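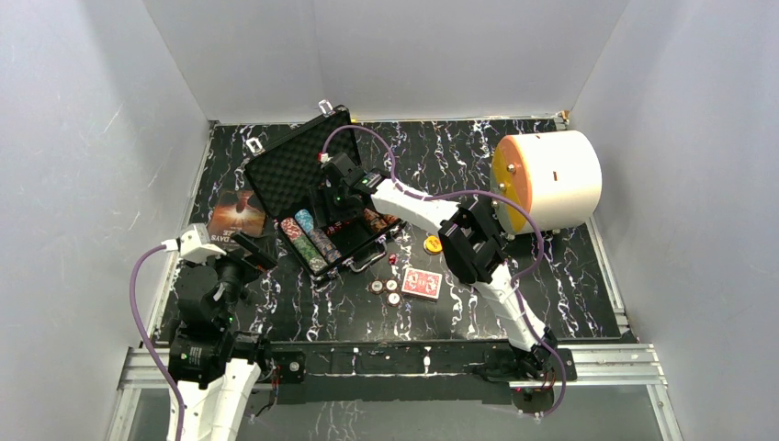
Oct 9, 2018

Planer back together after the knife change. Old set had 571 on the meter when I pulled them. Two of the three had a nick in the same spot, left side of the bed, so whatever did it went through in one board. My guess is grit in the end of one of the Skiveck boards. From now on those get brushed off and an inch trimmed from each end before they go near the machine.

Set the new knives with the magnetic jig. Ran a scrap of poplar and checked both edges with calipers. Left edge was a hair thick, so I backed off the gib screws on knife 2 and did it again. Second scrap was good. Snipe is still there on the last couple of inches. Raising the outfeed table a touch helped but did not cure it. Leaving it for now.

Ash for the Prernlow bench: 8 boards, rough, stickered since August. Meter reads higher in the middle of the stack than on the outside. Swapped the order and put the fan on it. No milling until they match. The leg blanks are cut long anyway, so they can sit.

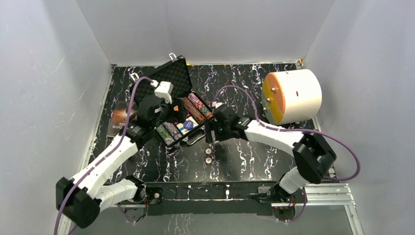
Glue-up notes for the Negussie shelf. Used the slow-setting glue this time and it was much less of a fight. Dry clamped first, marked the clamp spots with tape, then did the middle joint and worked out. Left it 18 hours before scraping. One joint has a thin line showing on the underside - the jointer fence was out of square again, and I should have checked it. What I keep wanting is a long flat surface with a rail running along the front edge, like the silver one on the black tabletop, so cauls and stops could be bolted on where they are needed and the top stays clear. Could do it on our assembly table with a length of slotted aluminum. Need to measure the apron before buying any.

Finish samples on ash offcuts, two coats each:
Oil alone - too yellow.
Water-based matte - closest to bare wood, raised the grain badly on coat one.
Gutness wax over shellac - nice to touch, but a drop of water left a ring.

Going with the matte. Wet the parts and sand once before the first coat.

To do: square the jointer fence, empty the dust bin, order more 180 grit discs, label the offcut rack.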